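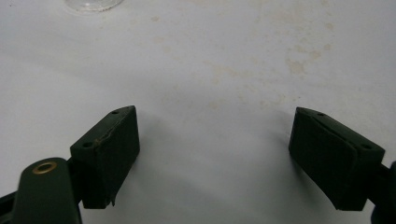

Manaia Tamihana wondered if we'd tried cleaning the pads with rubbing alcohol before swapping anything, which we had, twice, so I figured I'd better put the whole thing in its own post.

Our club is building a gripper for the Prongate challenge in February. Two fingers, a black covering on the inside face of each pad, and it has to pick up 7 objects and set them down without dropping any. The tennis ball is fine. The plastic cup is not! It slides out every time the arm speeds up, and if we squeeze harder the cup buckles. The covering is also getting ragged along the bottom of the left pad. Do I need better material, or is it my code? Motor is at 70 percent when it closes. Budget is pretty much snack money.
Bukola Ogundipe

Trim that ragged bit first, it'll catch on things and peel the rest back. Then I'd work on the motion before you buy anything. We had the same trouble with cups at McKinnon and our arm was just starting too hard. Ramp it up over 300 milliseconds and drop the grip to 50 or so – then creep up by 5 at a time until the cup stays put. Write the numbers down, because whoever drives next will change them on you (ask me how I know). And grab the cup lower, where the wall is stiffer.

If you do re-cover the pads, scrape all the old glue off. New stuff over lumps never sits flat.
Alby McAlister

silicone. we used a cut up baking mat, worked great. check the rules about sticky stuff though, ours didn't allow tape
Cledwyn Bowen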